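Periodismo de sucesos y seguimiento. Apuntes tema 6
Cobertura de desapariciones de larga duración

Seguimos con lo de la semana pasada (fuentes familiares). Ojo, entra en el parcial.

1. Qué es noticia aquí
Un caso viejo vuelve a portada por tres vías: aniversario, hallazgo, cambio procesal. Sin ninguna de las tres, el jefe de sección dirá que no. Aun así hay reportaje — pero el enfoque es otro: archivo, contexto, cómo se trabaja hoy un caso así.

2. Cifras
Siempre distinguir denuncias / casos activos / casos cerrados. En el ejercicio de clase: 1.576 denuncias, casi 300 abiertas. Muchos titulasteis "1.576 desaparecidos". MAL. Una denuncia no es una persona sin localizar, y ademas la misma persona puede tener varias.

3. Entrevista con la familia
Nunca primera llamada con grabadora puesta. Pedir permiso para cada foto y cada objeto. Preguntar por la persona, luego por el caso. Dejar silencios. Si piden parar, se para.

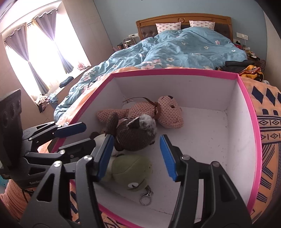

Fig. 1. Muñecos de punto y de peluche en una caja abierta, sobre una manta estampada.

Adjetivos: fuera "desgarrador", "escalofriante", "pesadilla". El lector ya lo pone solo.

4. Menores
Iniciales o nombre supuesto si hay procedimiento abierto. Cara pixelada no basta: uniforme, portal, matrícula tambien identifican. Cuando el menor aparece ya adulto, decide él — no los padres, no la policía. Preguntar otra vez aunque la historia se haya publicado mil veces.
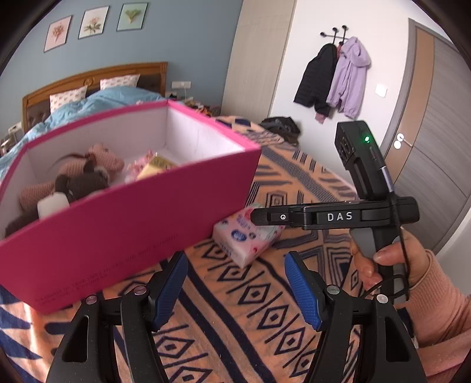
5. Reencuentros
Lo difícil. Hay final feliz y todo el mundo lo quiere en 1.000 palabras para las 20:00. Puntos a vigilar:
- quién confirma la identidad (prueba genética, juzgado, solo la familia?)
- la familia de crianza también es parte, llamarla
- no dar por hecho que la persona quiere volver
- detenidos: presuntos hasta sentencia, siempre

6. Práctica
Grupos de 8. Leer el dosier Clarutum (está en el aula virtual, carpeta mayo) y escribir pieza de seguimiento, 300 palabras máximo, sin citas inventadas, que ya pasó el año pasado. El que no tenga acceso, que me escriba, hay copias en reprogafía.

Para el próximo día: traer leído el capítulo de rectificaciones.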